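About Ninberg Container Recovery

Ninberg is a drink container sorting and redemption business on Nuttall Road. We take in cans, plastic bottles and glass from households, restaurants and grocery stores, sort them by material, and send them on in bales or bins. Joanne Bellamy started the company with one rented bay and a borrowed truck. She still runs the day shift.

We now have 11 employees and a floor of our own. On a normal weekday we handle 3,000 pounds of material, more in summer. Most of it comes from curbside routes and the drop-off counter. The rest comes from store accounts, including the Zendano markets, which save their containers in our blue bags.

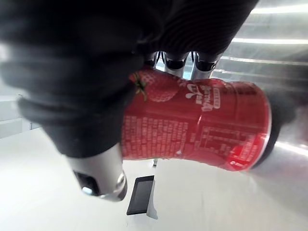
Cans are the largest part of our work. Steel is pulled out by magnet and everything else is checked for food, trash and liquid before it goes to the baler. Imported drinks make up a growing share, mostly from the Asian groceries on the east side. A red can with a strawberry on it and the brand name in white Chinese lettering goes in with the rest of the cans at our counter, and a crease or a dent in the side is fine. For deposit refunds we need to be able to read the label, so please don't flatten cans before you bring them in. Cans without a deposit mark are accepted for recycling only.

Glass is sorted by color at the back door. We do not take window glass, light bulbs, paint cans or propane cylinders. The county site on Prirnico Avenue takes all of these.

School groups and clubs can set up a collection account and have their refunds paid by check each month. Ask for a form at the counter.

The counter opens at 9 and closes at 5, Monday through Saturday. On Thursday we stay open until 7. Large loads should come to the side gate, where there is a scale and room to turn a trailer.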